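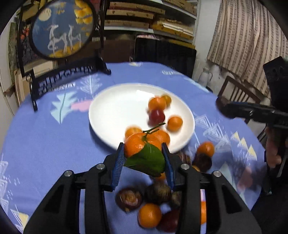
Brorham town council, ranked ballots: who's reading the draft?

precinct_pat
The draft ordinance is up on the clerk's page and I read the whole thing over breakfast! Ranked ballots for all the council seats, first use next August if it passes. I have wanted this for so long. Last time we had a crowded ward race and Dimitriou got in with 258 votes, and plenty of people in that ward couldn't stand him. Let folks rank them!

mill_street_mo
258 was the most votes anybody got. That's called winning. I like our ballot the way it is, my mother can fill it in without a lesson.

precinct_pat
Sure, he won under the rules we had, no argument. I'd just love to know who everybody's second pick was. And your mother can still mark one name and stop (section 4 says so).

tallyho
Did you both see the filing part? Signatures go from 15 up to 30 for a ward seat. I'm all for ranking, but why is that tucked in there? Yiran Jiang ran on a shoestring and was the best thing in the whole debate. 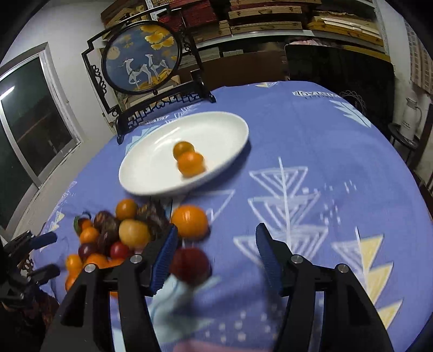
mill_street_mo
Well, we agree on something. Thirty is a lot of doors in a ward as small as the river one.

precinct_pat
Huh, I skimmed right past that. Yes, split it out and vote on it separately. Shaohua Tian took questions after the work session and seemed open to changes, so write to her! She answers her email, too.

tallyho
Sent mine just now. I asked about the counting machines as well. The clerk has the Rellodex ones and I couldn't find anything in the draft on whether they handle rankings or if we'd be counting by hand.

mill_street_mo
And who pays if they don't? Page 6 says "costs to be determined."

precinct_pat
Fair question, and I want a number before the vote, same as you. Hand counting a ward race would be kind of fun though, I'd sign up for that in a second! Comments close Sun 3 August and you get almost 30 lines on the form, so use them.

mill_street_mo
I'll use mine to say no.

precinct_pat
Good, send it in! See you at the hearing.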